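ok so we moved. some notes on month one in Skernness, a thread

(typing this in the 15 min before pickup so bear with me)
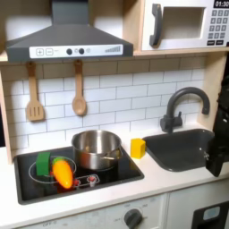

toy microwave says 01:30. same hour I was up reading the lease again

1/ the rent. fine. the deposit. less fine. plus a 200 "key handling" fee. for two keys. asked what gets handled. no reply yet

2/ moving company was Brundico. quote was 923, paid 923, so credit where its due. one lamp dead. never liked the lamp

3/ change your address BEFORE you move. everybody told me. did I do it. no. still driving across town for mail in September like a fool

4/ the bus. the app says every 15 minutes. the bus has other ideas. if you need to be somewhere at 9 take the 8:10 and bring a book

5/ groceries: Morkus for anything in a can, Asfaw for bread and fruit. do not buy tomatoes at Morkus. I bought teh tomatoes at Morkus

6/ Asfaw bread is gone by 10 am btw. go early or you get the seeded one. seeded one's ok

7/ boxes. still boxes. labeled most of them "misc" because I was tired. past me is not a friend

8/ found the can opener!! in with the winter coats. had bought a second one by then. so if anyone local needs a can opener

9/ water heater makes a knocking sound after dark. landlord says normal. upstairs neighbor says hers does it too and to run the hot tap a minute first. trying that tonight

10/ kid asked if we're going home after this. had to go stand in the hallway for a bit. then we walked down to the harbor and got fries and it was an ok day after all

11/ library card took five minutes, no fee, nicest person I've dealt with all month. they want proof of adress but a phone bill works

12/ parking permit is 100 a year and you can ONLY pay at the counter, which closes at 3. bring the car papers, the originals, they sent me home for copies

ok pickup. more later, still have to do the thing about trash days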